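Filed under: Bench Notes, Faults and Fixes

The Right Arm Did Not Stop When Asked

This post records a fault on our two-arm bench cell. I have kept a personal blog for some years in which I write up matters of this kind after the internal report has been closed, and my employer has agreed to the practice on the condition that I name the product only by its project name, Voicu. The opinions below are mine alone.

The fault occurred during a bag-packing task. The operator released the enable switch on the handheld unit, as the procedure requires before anyone reaches over the table. The left arm halted and held position. The right arm continued to close its gripper and to travel downward for a further 433 milliseconds before it halted as well. Eirini Giannakopoulos, who was operating, had not yet put her hand forward. There was no injury and no damage to the equipment. The item in the gripper was flattened, and it was a bread roll.

A delay of that length may appear small. Our own limit for a halt after release is 90 milliseconds, and it was written with the distance between a resting hand and the table in mind. An arm that exceeds it by such a margin must be treated as an arm with no stop at all until the cause is known. Eirini pressed the main emergency stop, removed power from both arms and entered the event in the fault book. She did everything in the correct order, and I would like that to be on record somewhere other than the fault book.

The first explanation offered was a worn switch. Zbigniew Kołodziej replaced the handheld unit the same afternoon and ran the release test on both sides. The fault did not return. It would have been easy to close the report at that point, and I was in favor of doing so. Zbigniew was not. He pointed out that one switch serves both arms, and that a worn contact should have delayed the left arm by the same amount. I withdrew my suggestion.

He and Stelios Vasilakis then set up a longer test with no person within reach of the table. It consisted of 1,011 releases, made at different moments in the motion and with different loads on the network. The right arm was late in 2 of them. In both cases the delay was close in length to the original one, and in both cases the gripper had been given a new closing command immediately before the release.

The cause was found in the message queue. When we moved to the current version of our control software, which we call Deninis, the halt message for the right arm was placed in the same queue as its gripper commands. The left arm had kept an older configuration file in which the halt message has a queue of its own. If a gripper command was waiting for an answer at the moment of release, the right arm's halt message waited behind it. The arm was, in a sense, obeying its instructions in the order it had received them.

I was the reviewer for that configuration change. It was approved in October along with a number of others, and I read the two files separately without setting them side by side. Had I compared them, the difference would have been plain. The change record carries my initials and I have not asked for it to be amended.

It should be said clearly that the handheld switch is not the safety stop. The emergency stop removes power by a separate circuit and was never affected. The difficulty is that in daily use people come to rely on the switch, which is closer to hand, and our written procedure encouraged them to do so. It told the operator to release the switch and then to reach in. A procedure of that kind gives a convenience feature the duties of a safety device.
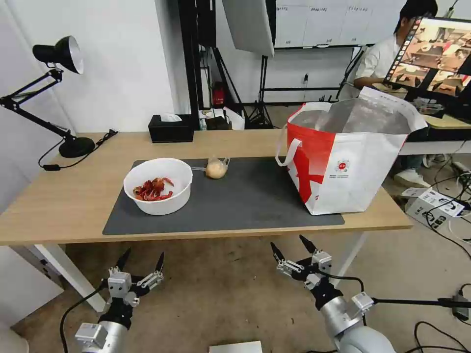 The bag-packing task is one in which the temptation to reach in is strong. A soft roll in a knotted plastic bag can slide or turn in the fingers, and the handles of a tote bag can fold inward over the opening. The natural response is to lean over and set the thing straight. Cooked crayfish in a bowl present the same difficulty in another form, as the claws catch on one another and a single grasp may lift more than was intended. The black finger tips are pointed, and I would not wish to have a thumb between them during an unplanned delay of any length.

The following changes are now in force. The halt message has its own queue on both arms, and the software will not start if the two configuration files differ in that respect. The release test is run at the start of each session on both arms, with a gripper command pending, and the longest result is written in the book. The procedure now requires the emergency stop to be pressed before any part of the body crosses the near edge of the table. Siu-fong Yau rewrote that page, and her version is a good deal shorter than mine was.

There has been some complaint about the last of these. Restoring power after an emergency stop means homing both arms again, and an operator who has to straighten a bag several times in a session will feel the loss — I have felt it myself. Makis Dimitriou has proposed a light barrier along the near edge, wired to the same circuit as the emergency stop, with a faster restart. I support the proposal. Until it has been fitted and tested, the slower procedure stands.

One question remains open. The long test was run on our cell only, and the second cell uses the same software with a different network switch. Stelios will repeat the full set of releases there before that cell returns to use, and I will add the result at the foot of this post when I have it.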